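Open Day at Drudport

1. Arrivals

I had been promised tea. The leaflet said tea, and a talk, and a look at the arms, and at Drudport they began with the arms.

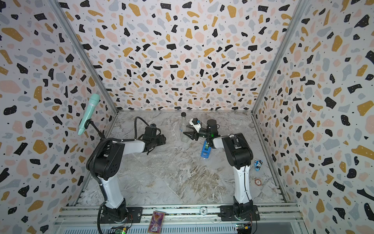 2. The guide

She wore a Plivine badge and called both arms "the lads". I asked what the microphone was for. "Morale," she said, and moved us along. 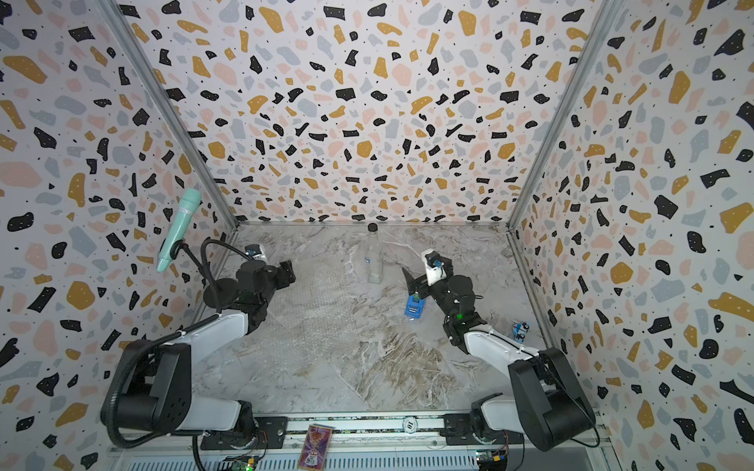
3. The bottle

Everyone had a view on the bottle. A man from Rirnine said he could have packed it in 4 seconds - his wife said he had never packed anything. 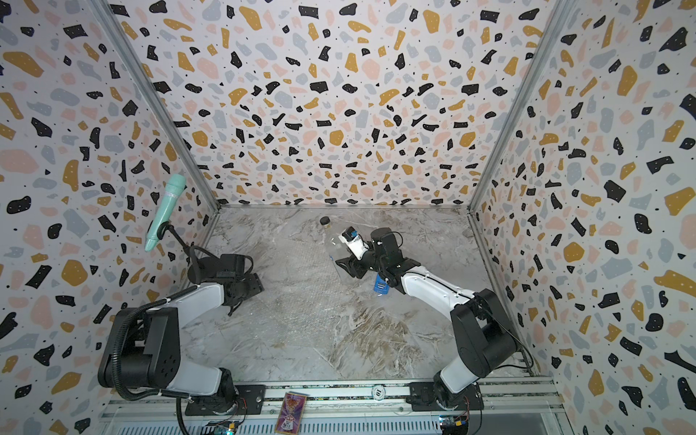
I ate my own biscuit and thought about the train.

4. Questions

I asked whether the lads got lonely at night.

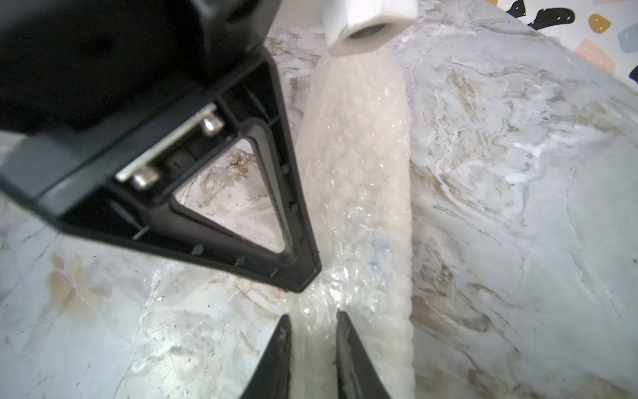

My question was passed to a colleague, who wrote it down. I looked at the bubble wrap, all those bubbles, and kept my hands in my pockets until the tea came at half past four.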